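Jelstead wrist camera kit, after a season on the bench

The Jelstead is a small color camera that bolts to the wrist of a robot arm and looks past the gripper finger at whatever the arm is about to pick up. I bought two of them in August 2020 for a bench cell that moves light goods in and out of baskets. One has been fine. The other is the reason for this review.

Mounting is easy. The bracket fit our Dulico arm without drilling, and the cable is long enough to reach the base with slack for the last joint. The software found both cameras on the first try. Picture quality at working distance is good, with colors close to real and no visible lag.

The fault showed up in the second month. During a slow approach the picture from camera two froze, and the software kept reporting a healthy stream. The arm kept going on an old picture and pushed the finger into the side of a basket until the force limit tripped. Nothing broke apart from a few strands of weave, but the limit was set at 60 percent of what the arm can do, and I would not want a hand in there.

Kusum Rawat, who wrote our control code, went through the logs and found 24 freezes in one shift. Most lasted under a second. The longest was 33 seconds. In every case the status flag stayed green. The cause was a connector at the camera end that loosens when the wrist turns fully over. A clip fixed ours. The status flag is a bigger problem, and a clip does nothing for it.

We now compare each picture with the one before it and stop the arm if they match exactly. Jelstead should have built that in. I wrote to them and got a polite reply from Dinesh Uniyal in support, who promised new firmware in September. It arrived, and the flag now turns red, though it takes two seconds to do so. That is too slow for us, so our own check stays.

The other weak point is focus. It is fixed, and things very close to the lens go soft.

Wrist views from the cell:

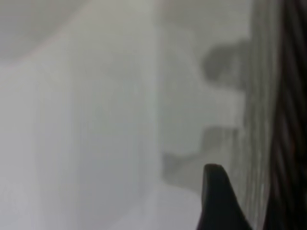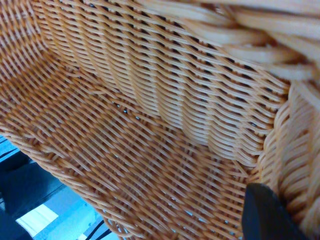
I would still buy the camera for slow work inside a fenced cell, with a clip on the connector and your own check for frozen pictures. For an arm that shares a bench with people, I would wait for a faster fault signal. The Esener we tried before it had a worse picture, but it cut the stream when the cable came loose, and the arm stopped.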